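Participants wanted: can a machine put the groceries away yet?

Flindbridge — Home Chores Study, spring round
Posted 20 January 2024

We are looking for people who do ordinary housework and have opinions about how it ought to be done. If you have ever moved the milk after somebody else put it in the wrong spot, you are very much the person we would like to hear from!

Our project, Gwilliam, asks whether robots can handle everyday chores well enough that you would want one in your kitchen. Our own feeling, after watching almost 300 simulated attempts at tidying and shelving, is that they are getting somewhere but still have a good way to go. We would like to know what you think, though, and we promise not to argue with you.

You would watch short clips on your own computer, score each one, and tell us in your own words what you would have done differently. The work takes two evenings in March, plus a friendly phone call afterward with Ingvild Lindholm. You don't need any technical background, and we would be glad to have a few more people who stock shelves for a living — shop work is the part we know least about.

You should be 18 or older, comfortable reading and writing in English, and have a fairly steady internet connection. Folks who took part in the Zunis round last year are welcome to come back.

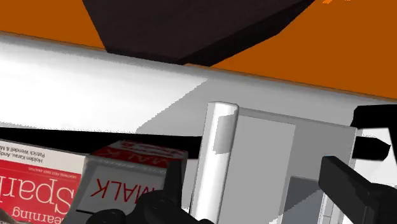
Simulated tidying task: milk carton, a copy of "Learning Spark" and the black gripper fingers.

To sign up, write to Tomos Lloyd at the Flindbridge office, Room 1036, Iltow Building, and tell us a little about your household and which chore you would hand over first. Please put reference 2072 on your letter so it finds its way to the right desk. We read every reply, even the long ones.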